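In defence of the crowded worktop

Every kitchen article I have read in the past few years gives the same advice, which is to clear the worktop. Put the toaster in a cupboard. Decant the cereal and hide it. Leave out one nice bowl of lemons and perhaps a plant. I tried this for most of a winter and I would like to argue against it.

The idea came from a friend, Azadeh Ahmadpour, who had her kitchen redone and kept everything behind doors. It looked very good. I went home and did the same with mine. The toaster went into the low cupboard by the sink, the mugs went up high, the wooden spoons went in a drawer with the tin opener and the batteries. By February I was getting the toaster out at seven every morning, shaking crumbs onto the cupboard floor, and putting it back warm, which the instructions tell you not to do. The drawer jammed on a spoon at least once a week.

People who recommend clear surfaces tend to talk about them as if they save work. They save wiping, I will grant that. Wiping an empty worktop takes a minute and wiping a full one takes five. But the work of lifting things in and out goes on all day, and it falls on whoever does the cooking. In my house that is me, and I noticed that the two people who liked the new arrangement most were the two who did not cook.

There is also the matter of what gets used. When the oats lived in a canister at the back of the counter we ate porridge. When they moved to a shelf behind the flour we forgot we had them, and I bought more, twice. Ye-seo Jang, who lives upstairs from us and has a kitchen half the size of mine, keeps nearly everything out and wastes far less food than I do. She can see what she has.

I am not arguing for mess. Post, keys and phone chargers have no business near food, and a pan that comes out at Christmas can live in a cupboard until then. My rule now is that if I use a thing every day it can stay out, as long as it stands along the back or in a corner and leaves the middle alone. The middle belongs to the chopping board. 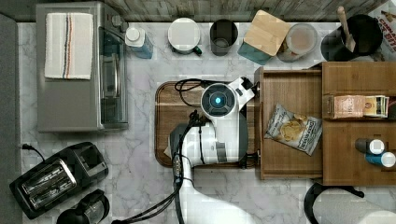 A board left out all the time gets used for everything, including cutting one tomato, and I think that is a fair test of a kitchen. If you have to move something before you can cut a tomato, the layout is wrong. If you have to fetch the board first, it is only slightly better.

The other objection I hear is that a full worktop looks bad when people come round. Perhaps it does. Most of our visitors come in, find a mug without asking where the mugs are, and sit down. I prefer that to the lemons – we never ate them anyway.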